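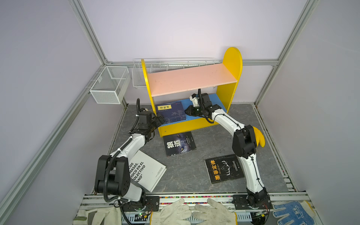
The yellow shelf, with one book on the blue board and three still on the floor.

I have been sorting out how the children's books are kept, starting with the small yellow bookshelf. It has two boards, a pale pink one at the top and a blue one below, held between side panels with rounded tops. The right panel is higher than the left, so the left is the easier side to load from.

The navy book with the plant design on its cover is lying flat on the blue board. I prefer flat storage for the thinner paperbacks. A stack of 2 stays put; anything taller slides when a child pulls from the bottom. Hardbacks can stand, provided there is something at the end of the row to lean on.

Bình Vi suggested sorting by height, which I tried in March. It saves space but splits up every series. The Skimeo readers ended up in 2 different places and the wolf stories in a third. I have gone back to sorting by subject – animals low down, everything else above.

The wire baskets are for things that will not stack, mainly leaflets and the small Astell board books. I keep each one under 450 g, weighed on the kitchen scales.

Still to do: wipe the pink board, find the missing Hillura atlas, and decide whether the black book with the wolf's eye on it counts as an animal book. Bình Vi says it does.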